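Slide 1: Title

Good morning, and thank you to the organizers for the invitation. The subject of this session is the handover of rental units between tenants, and in particular the written record that is made at that time. The talk takes 25 minutes, with questions at the end.

Colleagues from the Fudwood and Dunne offices are present and have agreed to answer questions on local practice.

(Pause for latecomers. Handouts are on the side table.)

Slide 2: Scope

The remarks cover unfurnished apartments and small houses under standard twelve-month leases. Student housing is excluded, as are short stays. The legal position differs from state to state, and nothing said today replaces the advice of counsel.

The Zoltasa portfolio stood at 3,000 units at the close of July. Of these, 393 changed hands during the period under review. All figures in the talk refer to those 393 handovers unless stated otherwise.

Slide 3: Why the record matters

A deposit dispute is decided on paper. The adjudicator has not visited the unit and will not do so. What is in the file at move-in is compared with what is in the file at move-out, and where the two cannot be compared, the landlord generally bears the consequence.

The most frequent weakness in our files was the use of general words. "Good," "fair" and "OK" were entered for whole rooms. A room cannot be in fair condition in any sense that helps an adjudicator. A door can be, or a windowsill.

(If time is short, move directly to Slide 5.)

Slide 4: Floors and hard surfaces

Tile is durable, and inspectors tend to pass over it quickly. The entry should state the room, the color and size of the tile, the condition of the grout, and the position of any crack or chip measured from a fixed point such as a door frame. "Kitchen floor, tiled, clean" is not sufficient.

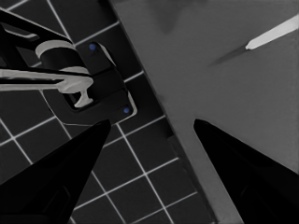 By Diarmuid Ó Briain
Property Standards, Zoltasa
2nd August

Dark tile with white grout is a useful case for training. The grout lines show discoloration early, and tenants raise it often, both as a complaint at move-in and as a defense at move-out. Our guidance is that the grout should have its own line on the form, separate from the tile. Inspectors who grade the two together tend to mark down a sound floor or pass a stained one.

The same principle applies to counters. The surface, the front edge and the joint at the wall are three separate entries. Sealant that has failed at the wall is a maintenance item and should be sent to the repairs desk on the day it is found. It should not be charged to the outgoing tenant without evidence of misuse.

Slide 5: Fair wear and tear

Wear is the result of ordinary use over time. Damage is the result of an event, or of neglect. The difficulty lies in the cases between the two, and staff should be prepared to explain their reasoning in plain terms.

Length of tenancy must be considered. Carpet in a hallway after five years of occupation by a family will look different from carpet after one year with a single tenant. The record should state the age of the item where it is known. Where it is not known, the form should say so. A guess should never be entered as a fact.

Cleaning is treated separately. A unit may be worn and clean, or nearly new and dirty, and a charge for one does not support a charge for the other.

Slide 6: The Lisen form

The revised form, known internally as Lisen, is in use at both the Fudwood and Dunne offices. It has a maximum of 100 entries for a standard unit. Earlier versions ran longer and were often left incomplete in the final pages, which covered outdoor areas and storage.

Points to stress for new staff:

Every line must be completed. "Not present" is an acceptable answer. A blank is not.

Meter readings are taken first, before the walk-through begins.

Keys are listed by type, and the tenant signs for each one.

The tenant receives a copy within 5 working days and may add comments. Comments are kept with the form and are not edited.

(Hold up the sample form. Extra copies may be requested from the front desk.)

Slide 7: Attendance at the inspection

Tenants should be invited to attend in writing. Attendance lowers the number of later disagreements, and it gives staff an opportunity to explain what is being recorded. Where a tenant declines, the invitation itself should be placed in the file.

Staff should not discuss deductions during the visit. Figures given at the door are remembered, and they are difficult to withdraw once the invoices have come in.

Slide 8: Next steps

Refresher sessions will be offered at both offices this fall. Supervisors are asked to review a sample of completed forms each month and return those with blanks to the inspector concerned. Questions about the wording of individual entries should go to Property Standards by email.

(Open the floor. Take questions on Fudwood first, as those colleagues leave early.)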